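Orange cups, the drying up, and other jobs I keep putting off

Quick one today because I've got to be out of the house by half four and the bread's still proving.

So. The cups. I said in the last post I'd do the cups and then I didn't, and Mio Hamada has asked me twice now, so these are the cups. Orange plastic, the ridgy sort, bought for the garden three summers ago when we were still in Stanham and had a garden worth the name. They have outlived two sets of proper glasses and a teapot. I've dropped them down the back steps. I've left one out all winter with a snail in it. Still orange. Very orange, in fact, I wanted the green but they'd gone.

The trouble with plastic is the drying. China dries itself, more or less, you leave it and go and do something else. Plastic just sits there with beads of water on it looking at you. Put it away like that and by the weekend the cupboard smells like a swimming bag. I have had words about this with everyone in the house.

What I do now is a kind of station. White table by the wall, the shallow tray with the little drain in the middle, the mug tree next to it. The stand's just a round wooden base and a short peg, nothing clever, I think it came from Bresberg market. Cups round it, mitt to hand, off you go. Well they do tend to end up lying down. They're meant to go on upright and I'm meant to be tidier. 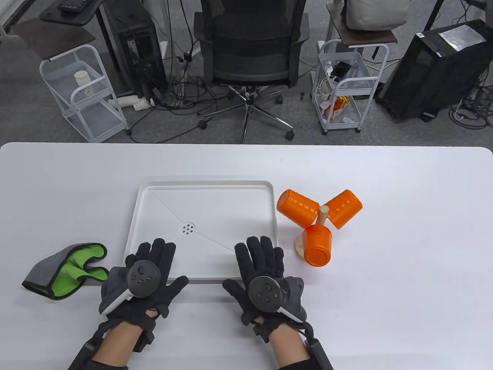
The mitt business

Right, the mitt. I stopped using tea towels for plastic last year. A tea towel slides. You go round and round and all you've done is move the wet from one side to the other, and then you've got a damp towel as well and it's the third one that day. A fluffy mitt gets hold of it. You sort of hug the cup with one hand and turn with the other.

Mine's grey fleece with a bright green lining, a horrible green, I love it. It was never sold for washing up. Winter mitt, Kuroda, the little outdoor shop that used to be by the station, end of season bin. Its partner went missing on a walk and I couldn't bring myself to throw the survivor out. Wash it at forty, no softener. Softener makes it useless, the water just skates off.

Tips, in no order:

Do the outside first, then the rim, then the inside. I used to do the inside first and kept putting wet thumbs all over the outside.

Go slow over the ridges. They hold water, that's where the smell starts I'm sure of it. Press the fleece in and turn the cup, don't turn the mitt.

Hold it near the bottom. Near the top and you're squeezing the thin bit, and they do go out of shape eventually.

If you've got a lot to get through, two mitts or swap halfway. After 8 cups mine's had enough and needs wringing.

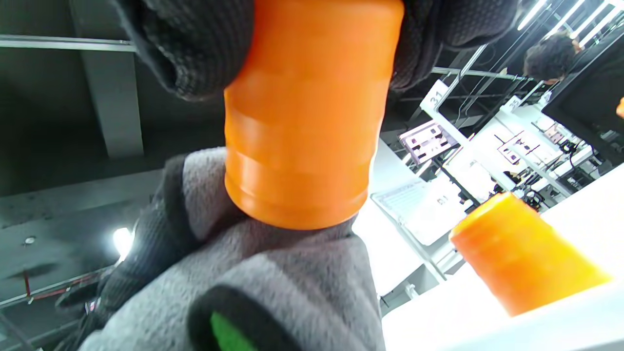 Aoi Katayama wrote in to say that all of this is far too much fuss and she just stands hers on a rack by an open window overnight, rims down, with a chopstick under each so the air gets in. She's been doing it since her children were small and says no smell, ever. Also that fleece leaves fluff.

Fair point about the fluff. It did at first, for 4 washes or so, then it settled. And the chopstick thing is good, I've tried it since and it works, but my window's over the bins so there are limits. In May I might be braver.

Takumi Kaneko meanwhile wants to know if you can do it with the cheap black knitted gloves with the grippy bit. For holding, yes, brilliant, you won't drop a thing. For drying no. They don't soak anything up. I'd have one of each if I'm honest, grip on one hand and fluff on the other.

I should say as well that you want to look right down at the bottom rim, where it curves in. It goes darker there and you can't always see a drip. Run the fleece round it twice. I always forget and then there's a ring on the shelf paper, and I only changed the shelf paper at easter.

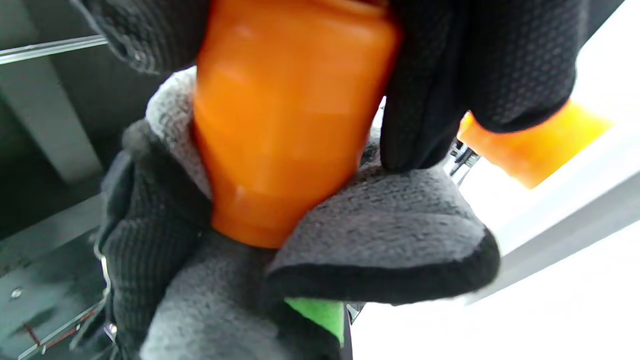
Still to do

Find somewhere to hang the mitt. It currently lives wherever it was dropped.

Shelf paper, again. The Lornari one with the lemons has faded, thinking plain this time.

Descale the kettle. Been on this list nearly a year.

Answer Wanda Blackwood about the jam jars, sorry Wanda, yes I do want them, all of them, even teh ones without lids.

Bread's up. Got to go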